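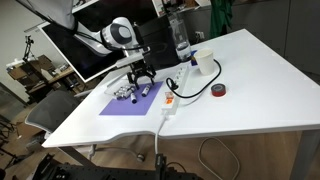 Go in March, before the spring litters, and ask to see the hip scores on paper, was the advice left under my last post by a reader signing as Dudent. I had written that I was looking for a kennel to visit before putting my name down for a puppy, and I took the advice. The kennel was Vudar, outside Sestonville, which holds one open day a year for people on its waiting list and anyone else who wants to come.

The drive took most of the morning. The last stretch is gravel and the sign is easy to miss, so watch for the feed store and take the next left. Parking is in a field. Wear boots.

Visitors sign in at the barn and go around in small groups. Dogs from home are not allowed, and everyone steps through a tray of disinfectant at the gate. Children are welcome but have to stay with the group.

The first stop was the kennel block. Each run has an indoor sleeping area and a door to the outside, and the adult dogs also go out into a fenced pasture in pairs. The floors were clean and there was less barking than I expected. The older dogs came up to the fence and lost interest in us after a minute or two. One young male kept bringing a piece of rope to the gate and dropping it.

After that we went to the whelping room. It was empty of dogs, as no litter was due until later in the spring. The boxes have a rail along the inside so a puppy can't be pressed against the wall when the mother lies down. The heat lamps hang on chains and can be raised as the puppies grow. Somebody in my group asked how long the puppies stay, and the answer was eight weeks at the least, sometimes nine or ten for the quieter ones.

The part I had come for was the talk on health testing, in the office next to the barn. Every dog used for breeding has its hips and elbows X-rayed once it is two years old, and its eyes examined every year. The binders were on the table for anyone to read. I looked through the pages for both parents of the planned litter. The mother's hips were good on both sides. The father's were fair on the left and good on the right. I asked about that, and was told they had thought about it for some time and chose him for his temperament and for his mother's line, which is sound going back four generations. I would have liked a better score on the left, but they didn't try to hide it.

They also went through the cost. A puppy is 3000 dollars, with 600 down when the litter is born and the rest at pickup. The deposit is returned if there is no suitable puppy for you. The contract says the dog comes back to the kennel if you can't keep it, at any age. Two couples in the group thought the price was high. I have seen puppies advertised for 1000 with no X-rays on either parent, and I don't think the two can be compared.

Most of the foundation dogs came from a kennel called Jurčo, and the name turns up all through the pedigrees. I asked whether that made the lines too close. They showed me the outcross they made two litters ago and said another is planned.

Lunch was chili and cornbread in the barn, paid for by donation. In the afternoon there was a short obedience demonstration in the pasture, with recalls and a long down-stay. The wind made it hard to hear the commentary from the back, so stand near the fence if you go.

I drove 824 miles there and back, with one night at a motel in Sestonville. I have sent in the application and am waiting to hear about a phone interview. The next open day will be announced on the kennel's own page, and you need to sign up for it ahead of time.

Posted 2019-05-02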